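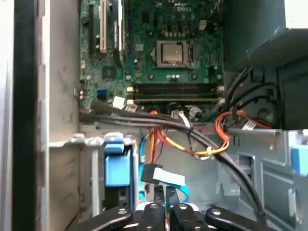 Ticket : comparaison de pinces, démontage de tour DELL, banc 2
Ouvert en février 2018, par l'atelier automatisation
État : en cours

Symptôme
La pince Kerr attrape très bien le connecteur du câble SATA bleu clair quand il est seul sur la table. Dans le châssis, elle accroche une fois sur deux les fils orange et rouges qui passent sous les emplacements mémoire, et le contrôleur Plasow coupe pour effort excessif. La Namel, montée sur le même bras, ne déclenche jamais cette coupure mais lâche la prise au moment de tirer.

Configuration
Bras Flalter, contrôleur Plasow, petite caméra au poignet. Carte mère laissée en place, processeur sans refroidisseur, barrettes mémoire retirées, bloc d'alimentation et cage à disques conservés. On a gardé exprès le faisceau en vrac : sur une carte nue, toutes les pinces sont bonnes !

Essai 1, vitesse réduite
Vitesse d'approche ramenée à 20 % avec la Kerr. Moins de coupures, mais le doigt gauche continue de pousser les câbles noirs vers la carte. La vitesse n'explique donc pas tout.

Essai 2, recalage de la caméra
Là, belle surprise. La caméra avait pris du jeu sur son support et l'étalonnage était faux de plus de 2 mm. Resserrage, nouvel étalonnage, et la Kerr arrive enfin dans l'axe. Si vous avez le même montage, commencez par là, on aurait gagné une matinée.

Essai 3, angle d'entrée
Poignet incliné côté cage à disques, pour que les doigts descendent le long du métal et évitent la boucle de fils. La Kerr passe proprement. La Namel, plus large, touche les languettes pliées de la cage et il faut remonter avant de refermer. Dommage, parce que sa course est vraiment agréable à régler.

Essai 4, seuil d'effort
Seuil du Plasow relevé par petits pas, six réglages en tout. Les trois premiers ne changent rien, le quatrième suffit pour débrancher le SATA avec la Kerr. Au-delà, le châssis bouge sur la table avant que le connecteur vienne. On reste au quatrième (et on bride le châssis, ce qu'on aurait dû faire dès le début).

Bilan provisoire
Kerr retenue pour les connecteurs et les nappes. Namel conservée pour les pièces franches, par exemple le loquet en plastique bleu de la baie, où sa surface de contact devrait nous aider. L'image du poignet reste lisible même avec les doigts dans le bas du champ, et on distingue bien les verrous blancs des emplacements mémoire. Très contents de cette caméra.

Reste à faire
- Série de 100 prises avec la Kerr, réglages figés
- Frein-filet sur les vis du support de caméra
- Demander à Flalter si le câble du poignet existe en plus long, le nôtre tire quand on incline
- Refaire l'essai 3 avec des doigts Namel plus étroits, livraison prévue en avril

Contact atelier | © Atelier automatisation | Haut de page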